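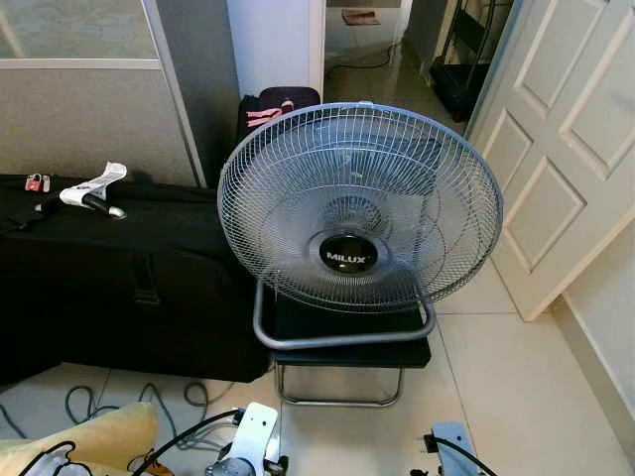
Can machines do the chores yet?

Chore benchmarks remain hard to compare. A success rate from one lab says little about another lab's kitchen, and most published figures still come from a cleared bench with known objects.

Postside, which tracks home and shop-floor automation, went through 1,814 chore attempts logged by 2 teams, Geler and Bisht. Rigid objects at fixed heights are close to routine. Wire guards, trailing cables and light furniture are another matter: a fan on a stool can tip or slide when gripped, and depth sensors read thin wire badly.

Close work has its own limits. A wrist camera loses detail as soon as the arm moves quickly, and a rounded rim gives two fingers little to hold.
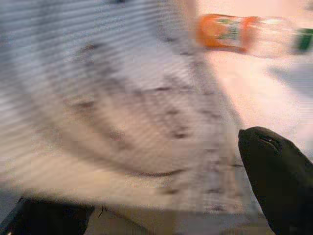

Wrist view beside a pale, speckled object, with a bottle lying behind.

Facundo Cisternas of Nedivow argues for reporting unassisted runs only - no resets, no nudges by hand. He wants at least 1,000 per chore before any rate is quoted. On that basis, 12 chores in the log would qualify. Revised tables are due in October.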